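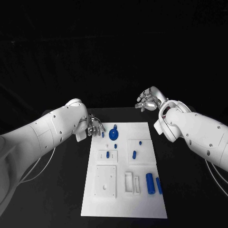 White board with the blue and white parts on it, dark table, black cloth behind.

Thread: Peg boards for practice - worth the bother?

skirkine_shed
I keep getting told I need one of these. Flat white board, white fixtures, blue pegs. You put the pegs in, you take them out, and after a few weeks you're supposedly better at small fiddly work. I build clock cases and my hands are fine. Can someone tell me what it does that a tin of screws doesn't?

Merja Koskela
Depends what you practise. I did nine evenings on one last July and my placing got neater. Could have been the evenings, mind.

skirkine_shed
Well, quite. Nine evenings of anything would do it.

nallamdale_magdy
The colour is the bit I'd defend. Blue on white you can find straight away. A tin of screws is all one grey and you spend half your time hunting.

Urho S
Blue on white, yes. White on white, no. Half the parts in these sets are the same colour as the board and I lose the edges under a desk lamp. Whoever picked that doesn't wear glasses.

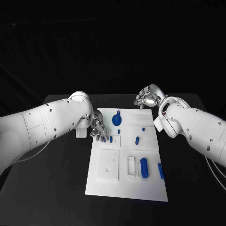

I'd also want a dark table under it, because on my pale kitchen worktop the board itself more or less vanishes. Mine is now on an old charcoal blanket, and the blanket slides.

Merja Koskela
Put four rubber feet on it. Two minutes' work.

Urho S
Did that. Now it rocks.

skirkine_shed
So we've got a board that needs feet, a blanket and a better lamp before it teaches me anything. I'm not hearing a case for it.

nallamdale_magdy
You're being daft about the lamp, you'd need one for clock cases too. I don't agree it's the same as screws either. A peg has a place to go and you can see when you've missed.

skirkine_shed
I can see when I've missed with a screw. It's on the floor.

Anneli H
Borrow one before you buy. Ours at the Guverton workshop goes out for two weeks at a time, just bring back all the pegs please.

skirkine_shed
Fine, I'll borrow it. Not expecting much.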